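The harvest procession at Sumska lapsed in 1945 and returns this April under a revised order of service. Wendell Begay, who keeps the temple's ritual calendar, has restored the dawn circuit of the outer wall — 176 paces, taken barefoot.

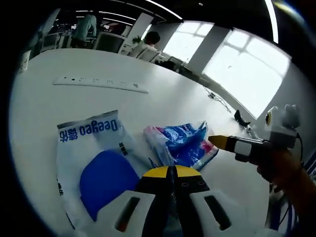 Offerings are received at the east gate until midday and passed inside in groups of 20. The lamp rite follows in the inner hall, where two priests recite in turn. Colour of dress is left to each household.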